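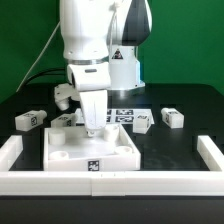 Revision 2 of the Brallik parts set has replaced the first issue on the Stelanora bench. A set is made up of one open tray and four blocks, all printed in white, and is stored under shelf number 807. The overall dimensions are unchanged. The revision covers the printed markers and the way they are fixed to the parts, together with the care notes that go with them. The tray has raised walls and a cylindrical post at each corner, the two at the front being short and hollow. Its marker is on the middle of the front wall, and that is the position to copy when a replacement tray is made up. The blocks are rectangular with a rounded end and carry their own markers, so a block left standing can be read from the top as well as the front.

Markers on the first issue were printed on ordinary office paper and held with glue stick. Corners lifted after a few weeks, and a lifted corner throws a shadow across the black squares. The new ones are on matt label stock supplied by Dmytriv under order 2964. Print at 100 per cent with page scaling switched off, and measure one marker with a rule before cutting the sheet. Leave the white margin on all four sides. A marker trimmed to the edge of the black will have to be done again.

Before fixing, wipe the face with a dry lint-free cloth. Press from the centre outwards. Do not slide a label into place once it has touched the surface, as the adhesive drags and leaves a ridge.
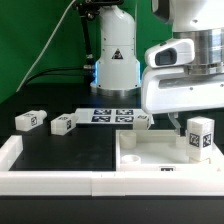 Layout sheets are now filed with the parts. Several had been folded to fit the old drawer, and a crease through a marker cannot be flattened well enough for further use. Sheets and boards go back in the Etska folder, printed side up, with nothing stacked on them. Those with only a few large markers are the easiest to check by eye. The white board in the middle of the black table has four, set out two by two, and each should show a clean square outline with no scuffing at the corners. Replace the whole board if one marker is damaged. Patching a single square has been tried and the repair sat slightly proud of the rest.

Blocks may be left on their sides between sessions. Check the cylindrical end for burrs with a fingertip and remove any with a fine file, working away from the marker. Do not use solvent on any part of the set.

First-issue blocks still in circulation should be returned to the shelf by whoever has them. They will be relabelled and kept as spares. The tray from that set has a cracked wall and has been withdrawn.

Stelanora Workshop Newsletter | 7/17/25 | Contact the editor | © Stelanora | Back to top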